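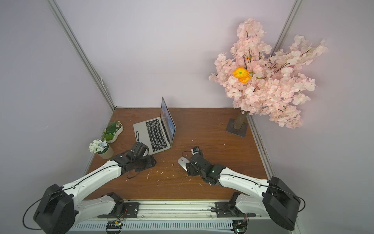

Zulla reckons we should have bought a finished cell and saved ourselves the winter, and asked (kindly enough, over the last of the biscuits) whether two arms on one rail was ever going to behave in a shared shed where somebody is always running the bandsaw. I said I'd write up where we've got to and let the notebook answer, so this entry is a bit longer than usual. Put the kettle on.

**September, evening, Grondton workshop**

Started with the rail. Both shoulders are bolted down through the black mounting plates, and I went round every screw again tonight with the short hex key. Three on the left plate took a bit more of a turn than I would have liked. I've put a dab of paint pen across those heads so that whoever is in next can see at a glance if they've crept. Please don't clean it off, it's meant to be there!

The boards are still sitting out in the open below the plates with their little red and black wires. I know, I know. I've measured up for a cover twice and changed my mind both times, because I keep needing to get at the connectors. Agudelo wants a printed lid with slots in it, and I think that's the right answer once we stop fiddling. Until then, no drinks on that side of the bench, and that includes me.

Power: arms on their own supply now, the 300 watt one from the Warus box. Before that we had both arms and the work light on the same lead, and the left arm would sag a touch whenever the light came on. It drove me up the wall for most of a week. I blamed the gears, then the firmware, then the poor old mounting plate, and all along it was a tired power lead. It's in the bin with its plug cut off so it can't come back.

**Cables.** The left arm is the untidy one. The loops along the white links are long enough for full reach, but the one curling out by the base motor sticks out further than it needs to, and sooner or later it'll catch on something. I'd like to pull it in with two soft ties and leave some slack at the elbow. The right arm I'm happier with, though I haven't tried it at full stretch with the new routing.

**Tonight's job** was working out positions around an open laptop, which is a fussier thing than it sounds. I've got the left gripper parked just in front of the near corner and the right one out by the mouse, and I wanted both poses saved so we can go back to them without eyeballing it. They're in the shared folder as pose set 731. Speed is limited to a crawl in that set, and I'd ask everybody to leave it there until we've got proper soft stops on both shoulders. A laptop hinge won't argue with a servo for very long.

The plants and the blossom tree are staying. I've grown fond of them, and they make for a decent reach test, with the tree standing tall at the back right and the planter in the other corner. Mind the branches if you're lifting the right arm high, as they're thin and they'll hook a cable given half a chance.

Left to do, in no special order:

- brush down the tabletop, there are crumbs and white bits all over it, some of them right where the mouse wants to slide
- soft ties on the left base loop
- soft stops, both shoulders
- lid for the boards (Agudelo's drawing, 4 mm screws)
- label the two supplies so they don't get swapped

As for Zulla's question, the bandsaw was going for a good part of the evening and I couldn't feel anything through the rail with my hand flat on it. I'd like to check it properly with a dial gauge before I crow about it. The gauge is in the Warus box too, under the spare hex keys, and the battery is flat. I'll bring one from home.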